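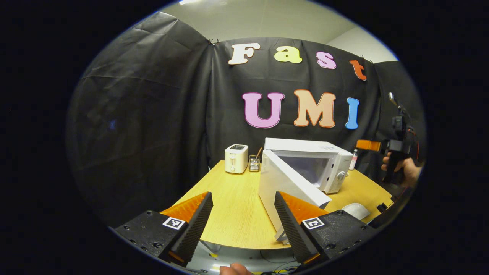

Figure 4.1. Countertop microwave with the door open, toaster and utensil glass to its left.

Unit 4: Small Appliances on a Shared Counter
Household Equipment and Space, Stesdale evening program
Handout prepared by Noemí Hinojosa

Read this before the Tuesday session. Bring a tape measure and the counter plan you drew for Unit 3.

4.1 Footprint and working area

The footprint of an appliance is the space its base covers. The working area is larger. It includes the footprint, the clearance the maker asks for at the sides, back, and top, and any space a moving part passes through. For a toaster, the working area extends upward, where the slots must stay clear. For a microwave with a side-hinged door, it extends forward and to one side.

Students often plan a counter by footprint alone. The plan then looks fine on paper and fails the first time someone opens a door.

4.2 Door swing

In Figure 4.1 the microwave door is swung out toward the front of the table, and the control panel with its round dial is on the right side of the oven. A dial on the right normally goes with a hinge on the left. That is the most common arrangement for countertop models, and it has two effects on the plan.

First, the open door stands between the user and whatever is to the left of the oven. A toaster placed there is harder to reach while the door is open. Second, the free side for setting down a hot dish is on the right. Leave a landing space on that side, at least as wide as your largest plate.

To find the swing, measure the width of the door from hinge to free edge. Draw an arc of that radius on your plan, with the hinge as the center. Nothing taller than the bottom edge of the door should stand inside the arc. Low objects may pass under, but check them with the real door.

4.3 Tables used as counters

A table with a curved edge, like the one in the figure, gives a different depth at each point. Measure the depth where the appliance will stand and do not rely on the figure for the middle of the table. All four feet must rest fully on the surface, with some margin at the front.

Cloth hung behind a table should be treated like a curtain. Keep it away from the toaster when the toaster is on, and do not let it cover vents on the back of the microwave. Either move the appliances forward or tie the cloth back before use.

4.4 Utensils and loose items

Metal utensils may share the counter with a microwave but do not go inside it. A glass or jar keeps them upright and takes little room. Long handles lean out past the rim, so allow for the lean when you measure. Place the holder where you can take a spoon without reaching over the toaster slots.

Small bottles tend to end up behind the larger appliances. In the figure, a clear bottle with a red label stands behind the microwave near the right edge of the table. Anything in that position is awkward to get to and is easily pushed off when the oven is moved back. Items that are not kitchen items, such as the computer mouse at the front right, are left off the final plan and stored elsewhere.

4.5 Electrical load

Add the wattage of everything that could run at once on the same circuit. Use the input figure on the rating plate. The output figure printed on many microwave doors is lower and will give a wrong total.

Worked case: a toaster rated at 900 watts and a microwave with an input of 974 watts.
900 + 974 = 1,874 watts
A 15-amp circuit at 120 volts carries 1,800 watts at most. These two should not run together on it. Use separate circuits or run one at a time.

4.6 Exercise

Work in pairs. Use the appliances at your own station; the ones in Figure 4.1 are for discussion only.

1. Measure each footprint and draw it to scale.
2. Add the clearances from the instruction booklet.
3. Draw the door arc and mark the hinge.
4. Mark a landing space on the opening side.
5. List the rated input of each appliance and give the total.
6. Move one item and draw the plan again. Write two or three sentences on what changed.

Hand in both plans with names on the back. Senad Trajkovski will check the load totals at the end of class. Graph paper is in the drawer under the sink.

Next unit: wall cabinets and reach.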